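A Cup of Coffee with Hilkka Kauppinen
5 March 2024 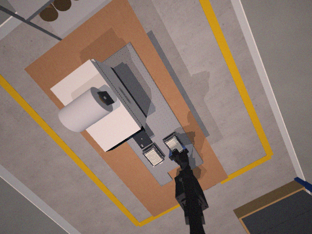

The voice behind "Dritivside"

I'll confess right away that I've been a fan of Hilkka Kauppinen since I was in high school, so I spent most of the drive to Cendville practicing how to say hello like a normal person. It didn't work! She opened the door, I said "thank you," and she laughed so hard she had to hold on to the frame. After that we got along fine.

We sat in her kitchen and talked for most of the afternoon, mainly about the early years. She started out singing at dances with Troels Juhl on accordion, and she still talks about him with a lot of affection (and a little leftover annoyance).

"Troels played everything too fast," she told me. "I learned to breathe in strange places. People think it's my style. It was survival."

Her first record, "Dritivside," came out on a tiny label called Kondodmont. They pressed 400 copies, and I own one, number 12, which I'd brought along in a tote bag and was too shy to take out until she asked what was in the bag. She turned it over a few times and read the back.

"Oh, they spelled Yasir's name right on this one," she said. Yasir Dhanial played piano on all of side one, and the later pressing has him down as Daniel. She says he's never let her forget it.

Singing in the wrong key

I wanted to know about "Bjarnason's Waltz," because it's the song everybody asks for and the one she dropped from her shows for years. Was she just sick of it?

"No, I couldn't reach the top anymore and I was too proud to move it down," she said. "Then Wouter Aerts started playing for me, and one night he put it down a third without telling me. I was furious for one verse. Then I thought, well, this is nice."

She's sung it low ever since, and I think it's better that way, darker and kind of sleepy. I heard her do it in February at the old theater in town, which seats 900, and the man next to me cried straight through the second chorus.

She's working on new songs now, slowly, mostly in the mornings before the phone starts. She played me a bit of one on the upright in the hall, with her coat still hanging over one end of the keys. It doesn't have words yet. When I asked what it was going to be about, she shrugged and said, "Probably Troels," and went to put the kettle on again.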